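Stirkcombe repair bench - pictures and notes

Quick page, typed up between jobs. More notes than pictures so far, only the one has made it up, the rest aren't up yet. I've put the captions up anyway so people can find their own machine. Will drop the others in when I get them.

We had 22 old desktops come over from the Firkasden office in March. Most of them going back out to the reading rooms once they're cleaned and tested. Sorting by Branwen Samuel, bench work by Eifion and Atif, writing up by me (Mererid Rowlands). Spelling also by me, sorry.

Intake shelf
Every tower gets a paper tag with a number and what the last user said was wrong. "Slow" is not a fault but we write it down. Number 15 just says "noise".

Dusting
Outside, on the back step, with the small blower and a paint brush. Hold the fan blades still with a finger or they spin up like mad. Number 9 had a whole felt mat behind the front grille, peeled off in one piece.

Side panels
Stacked by the door with matching tags. Please, please put the tag on the panel AND the tower. We had two mixed up in the first week and they almost fit each other, which is worse than not fitting at all.

Processor out
Dell on its side, cover off, socket empty with the metal frame still around it. The chip with the silver heat spreader is over to the left of the case. Graphics card and hard drive still in on this one, drive is the one with the blue clip. 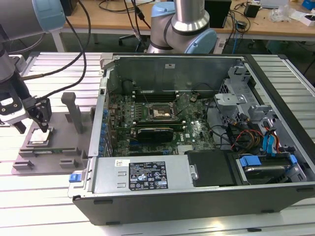

Do you have to take the board out of the case to change a processor?
Usually you can leave it where it is. Cooler off, lever up, lift the chip straight out by its edges, and the rest can stay put. We only pull the board if the cooler bracket screws in from behind.

Old paste
Coffee filters and isopropyl. Atif swears by filters, no lint. Wipe from the outside in so you dont smear it over the sides. Old gray stuff goes hard as plaster after ten years and needs a minute to soften, so put the wet filter on and go do something else.

New paste
A blob the size of a small pea. Eifion does a line. They have argued over this since the first morning and the temperatures come out the same.

Memory
Tested one stick at a time, overnight if we can. Good sticks in the blue tray, duds in the biscuit tin. Do not put good sticks in the biscuit tin "just for now". Got 39 good ones at last count, enough to double up most of the machines.

Drives
Wiped before anything else happens with them, then a full read test. Anything that clicks goes in the crusher box. Branwen keeps the list with serial numbers, ask her if you need proof of wipe for your department, she can print it while you wait.

Cables
The long data cables and the short ones are in seperate bags now. Twist ties only. No rubber bands, they go sticky and then you're picking bits off for an hour.

Power supplies
Never opened. If it fails the tester it goes to recycling, whole. Fan noise on its own we can live with, depending where the machine is going - the children's corner doesn't mind, the quiet room does.

Coin cells
Every board gets a new one whether it needs it or not. They cost pennies and a wrong clock causes all sorts of silly trouble later on. Old ones in the jar with the tape over the contacts.

First boot
Keyboard, screen, nothing else plugged in. One long beep and three short on number 11, reseated the graphics card, fine after that. Number 4 did nothing at all for two days and was a bent pin in the front switch header. Tegwen found it, with a magnifying glass.

Labels
Kellatia label maker, the good one, white tape. Name of the room, then the number. If the tape runs out there's more in the Jenkins cupboard, second shelf down, behind the toner.

Loading up
Towers upright, blanket between each pair, screens face to face. Took 44 minutes last run including the stairs. Could be quicker if somebody unlocks the side door before we get there.

Still wanted
Spare drive screws, the coarse kind. Blanking plates for the back of the case. A second anti-static strap that fits a small wrist. Mouse mats, any state.

Drop bits off at the bench any morning, leave them on the intake shelf with your name on. If it's a whole machine ring first, the shelf is pretty full as it is.

More pictures when the card turns up.

M.R.
Updated Monday, April 15, 2024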